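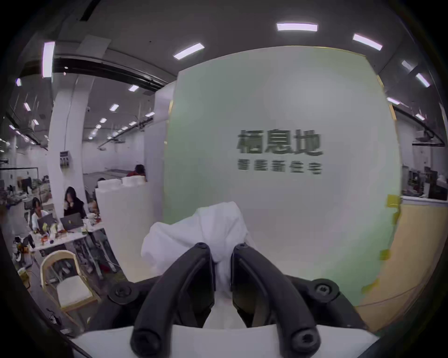 White cloth, crumpled.

Dust cover (household)

A dust cover is a removable covering placed over furniture, equipment or stored goods to keep airborne dust from settling on them. The term takes in both flexible covers, made of cloth or film, and rigid covers, made of glass or clear plastic. It is distinct from a dust jacket, the paper wrapper of a book.

Flexible covers

Cloth covers are usually cut from plain cotton or linen in a close weave. Air can pass through the cloth, so damp is less likely to build up beneath it than under plastic film. Undyed or white cloth is preferred over pale upholstery, where a dyed cover may leave colour if it gets wet. Covers are shaken outdoors before washing, as dust carried into the wash tends to lodge in the seams.

Film covers are cheaper and keep out splashes, but they hold a static charge and draw dust to their outer face. They are mostly used for short periods, such as during plastering or sanding.

Rigid covers

Domes and boxes are used where the object must stay in view or where a cloth would catch on projecting parts. Clear acrylic is lighter than glass and less likely to shatter, though it scratches easily. Tinted grades cut down the light reaching the object. The rim is the part most often damaged, and is commonly thickened or fitted with a separate edging.

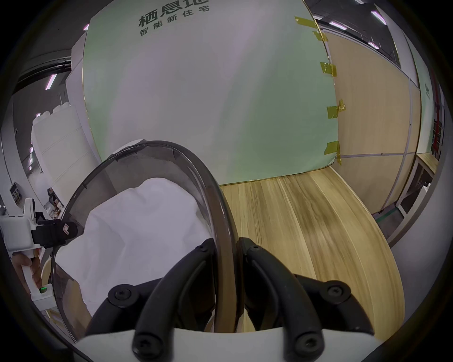 Use in storage

In a survey of house stores at Custden, Rozália Csonka recorded the condition of 40 covered items over 14 months. Seven showed marks from the cover itself — mainly pressure lines under tightly tied cloth. The Pretis store later adopted loose covers with tapes at the hem, checked every four months.

Large flat items such as boards and panels are often stored upright against a wall. A sheet hung over the top edge should reach the floor on both faces, with the lower hem left untied.
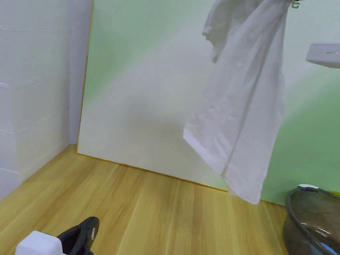 See also

Antimacassar
Cloche
Drop cloth
Slipcover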